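Print this page
E-mail this page

School Lunch Access Project: Second Progress Report to the Lulon Fund
October 9, 2025 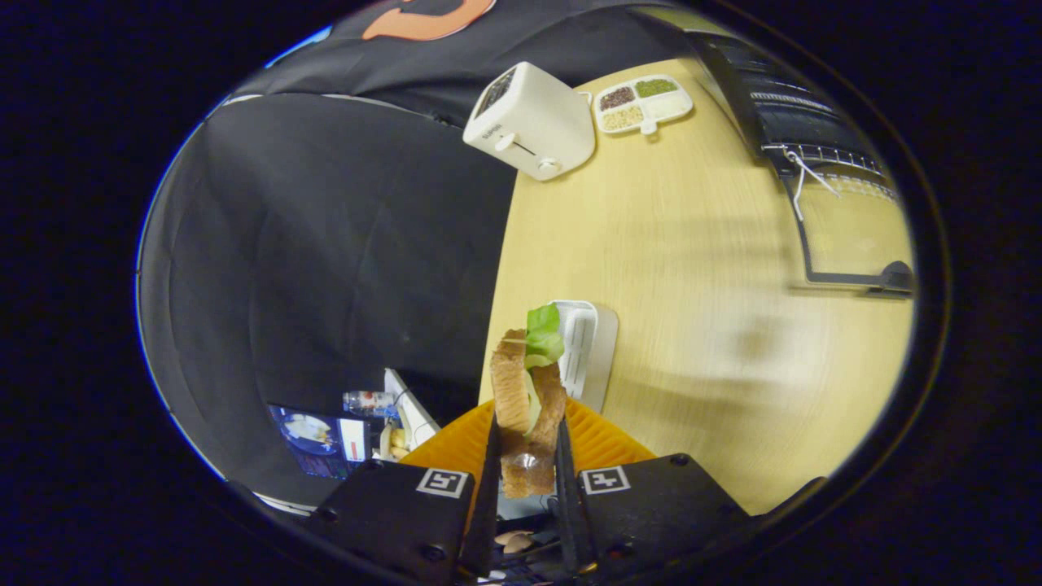 The reporting period covers the first weeks of the new school year, through the end of September. During this time the project moved from planning to daily service at both pilot schools, Skemulgate Elementary and Cisternas Middle School. Spending remains within the approved budget, and no change to the grant terms is requested.

1. Enrollment

A total of 524 students were enrolled in the program at the close of the period. Most enrolled through the paper form sent home in the first week. The online form was used less than expected, and several families told school staff that it could not be completed on a phone. A shorter version has been drafted and will be tested before the winter break.

Forms are now offered in English and Spanish. Requests for other languages are handled by the front office at each school.

2. Meals Served

The two schools together served 1,512 lunches under the grant in the last full week of September. Participation was steady at Skemulgate. At Cisternas it was lower on early-release days, when many students leave before the second lunch period. The principal has agreed to move that period forward by 15 minutes on those days, starting next month.

The menu rotates between hot and cold meals. Cold meals were added to the plan after the kitchen at Cisternas lost the use of one oven. The repair is complete — the cost was paid by the district and is not charged to this grant — but the cold menu will stay in place through the end of the semester, as students have asked for it.

3. Staffing

Milagros Ibarra began work as meal coordinator at the start of the school year. She divides her week between the schools and is responsible for ordering, records, and allergy notices. One part-time serving position at Cisternas is still open. It has been posted twice, and interviews are under way.

All serving staff have completed the required food safety course.

4. Purchasing

Bread and produce are supplied by Alo under a one-year agreement. Deliveries arrived late on two mornings in September. The supplier has since changed its route, and no further delays have been recorded. Milk and dry goods continue to be bought through the district contract.

5. Work Planned for the Next Period

The open position will be filled and the revised online form put into use. A short survey of parents and students will be carried out at both schools, with results included in the next report. The project will also review how unserved meals are recorded, as the schools currently use different log sheets.

Questions about this report may be directed to the project office.

Submitted by Yamila Iturra, Project Director

Print this page
E-mail this page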